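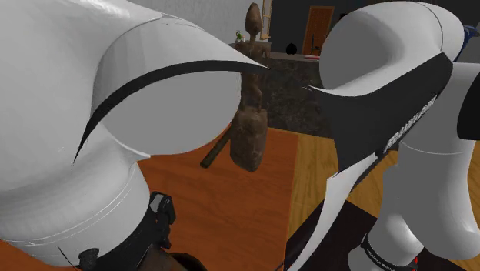
Rules for Robot Arms: A Guide for Young Readers

Published by the Taston Office for Machine Safety, Schools Section

People follow rules when they ride bicycles, cross streets and use kitchen knives. Robots that work near people have rules too. A robot cannot read a sign on a wall or decide to be careful. People must do the careful thinking first and build it into the machine and the room.

A rule that many people have agreed to write down and follow is called a standard. In the Taston district, schools, museums and workshops that use robot arms follow a standard called Taston Rule 2156. The full text is written for engineers and has 18 sections. This guide explains the parts that young visitors ask about most.

Who writes the rules?

A draft of each section is written by people who build robots and people who work next to them. Other people then read it and send in their comments. Letay Seyoum is the engineer in charge of Rule 2156. Her office must answer every comment in writing, including comments from children. A student once asked why the stop button had to be red. The answer was that people are used to seeing red on stop signs and stop lights, so they can find a red button quickly.

What is a robot arm?

A robot arm is a machine with joints, a little like your shoulder, elbow and wrist. Motors turn the joints. At the end of the arm there is often a gripper, the part that holds things. Many grippers have two fingers that open and close.

The space that the arm can touch when it stretches as far as it can is called its reach. Several rules are about reach. Before an arm is switched on, the people in charge must know how far it can go in every direction, including up and behind.

Rules for the work area

The arm must be fixed firmly to its base.

Everyone must know where the stop button is before work begins.

Objects within reach must be written on the work plan. If an object is not on the plan, it must be moved or added to the plan.

Only the operator may start the arm. An operator is a person who has been trained to run it and has passed the test.

No one may put a hand between the gripper and an object while the power is on.

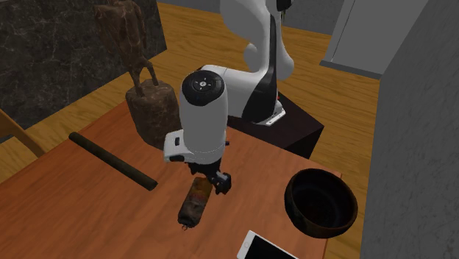 Dilcombe, May 19, 2023

The Schools Section has added a new part to this guide, on picking up objects. It was prepared with Domingo Cáceres and Sharon Kimaro of the Dilcombe Training Room.

Picking up an object looks easy because your hands have had years of practice. For a robot arm, each step must be planned. In the picture, the arm stands on a dark pedestal behind a table, and its two black fingers point down toward the tabletop. A small object with a rough, worn surface lies beneath them. There is a long rod on one side and a bowl on the other. The plan must take account of all of these, even if the arm is going to lift only one.

Good practice for picking up objects is as follows.

Approach slowly. Under Rule 2156, the arm must slow down when the gripper comes within 6 inches of an object.

Leave room on both sides. The gripper needs space for its fingers as they open. If a neighboring object is too close, the operator stops and changes the plan.

Use only as much force as the object needs. A worn or delicate thing may be damaged by a squeeze that would not harm a new one. The force limit is written down for each object.

Watch the whole arm. Beginners tend to look only at the fingers. The elbow of the arm can bump into something tall while the gripper is busy somewhere else, so operators are taught to check the upper parts as well.

Keep a record. After each task the operator writes down what was planned and what happened, including mistakes. Records are kept until the following December, when they are reviewed.

Can I become an operator?

Operators in the district must be at least 18 years old and must complete 21 lessons. Younger people may attend an open session at Dilcombe with a teacher or another adult. Visitors stand behind the yellow line and may ask the operator to stop the arm at any time. The operator must do so, and must not ask for a reason first.

Words to know

Gripper: the part of a robot arm that holds objects.
Operator: a trained person who runs the robot.
Reach: all the space the arm can touch.
Standard: a written rule that many people have agreed to follow.

Questions about this guide may be sent to Bakari Kombo, Schools Section, Taston Office for Machine Safety. Please include the name of your school and your grade. Letters from classes are answered in the order in which they arrive.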